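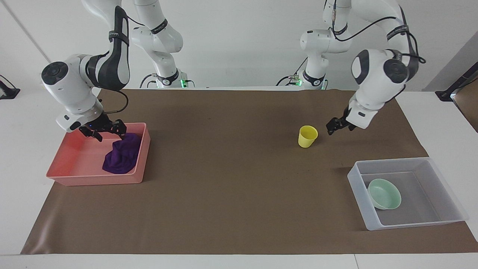

A work table covered in brown paper, with a salmon-pink tray. (Photo/Kanulano)

Kanulano opens applications for shared growing plots at Jellum

Applications are now open for 96 growing plots at the Jellum site, the Kanulano Land Office announced in February. The plots will be leased to residents and small grower groups for the production of vegetables, herbs and fruit for household use and local sale.

The Jellum site lies on the eastern side of Kanulano, between the old ferry road and the Seixas canal. The land was previously held in reserve for storage yards. Following a review of unused public land, the Land Office set it aside for food growing for a period of seven years, after which its use will be reviewed again.

Each plot will be supplied with a metered water connection and access to a shared packing shed. The internal paths have been graded and surfaced, and perimeter fencing on the canal side is complete. Fencing along the ferry road will be finished before the first leases begin. Electricity will be available at the packing shed only.

Applicants may apply as individuals or as groups of up to seven people. Of the 96 plots, two are set aside for schools and will be assigned separately. A school that wishes to be considered should write to the Land Office on its own letterhead and name the member of staff who will be responsible for the plot.

Individual applicants must be residents of Kanulano and must not hold another agricultural lease from the Land Office. Group applicants must name a lead member, who will sign the lease on behalf of the group and receive all notices relating to it. A person may be named in one application only. Where a person appears in more than one, all of the applications concerned will be set aside.

Prior farming experience is not required. Applicants are asked to submit a short growing plan stating the crops they intend to plant, the method of irrigation and the part of the harvest, if any, they expect to sell. Plans will be checked for completeness and for compliance with site rules. They will not be scored. If the number of eligible applications is greater than the number of plots, plots will be assigned by lot at a public session in the Land Office hall.

The administration of leases will be carried out by Rerent, the Land Office's leasing service. Rerent will issue lease documents, collect rent and water charges, and receive requests for repairs. Applicants who already have a Rerent account for a market stall or storage unit should use the same account. Applicants without one may register online or at the service counter, where staff can also help with the form.

Rent will be charged by the quarter and is the same for all plots. Water will be billed separately according to the meter. A refundable deposit is payable on signing and will be returned at the end of the lease, less the cost of clearing any structures left on the plot.

Leaseholders must begin planting within 119 days of signing. Plots that have not been planted by that time may be withdrawn and offered to the next applicant on the waiting list. Permanent buildings, the keeping of livestock and the subletting of plots are not permitted. Shade netting, raised beds and small greenhouses are allowed, provided they are no taller than the boundary fence. Chemical storage is limited to the locked cabinets in the packing shed.

The Jellum project follows the smaller growing area at Seixas, where all plots remain under lease. Leaseholders at Seixas raised concerns about low water pressure in the dry months, and the supply line to Jellum has been built with a larger pipe and its own holding tank as a result. Existing Seixas leases are not affected by this announcement.

Site visits to Jellum will be held at 9:30 a.m. during the application period. Visitors should book through Rerent and enter by the gate on the ferry road - the canal gate is for service vehicles only. Parking is limited.

Application forms, a plan of the site and the full lease conditions are available from Rerent and from the Land Office counter. Incomplete forms will be returned once for correction. Applicants will be informed of the result in writing, and those who are not assigned a plot will be placed on the waiting list unless they ask to be left off it.

Issued by the Kanulano Land Office, Public Information Section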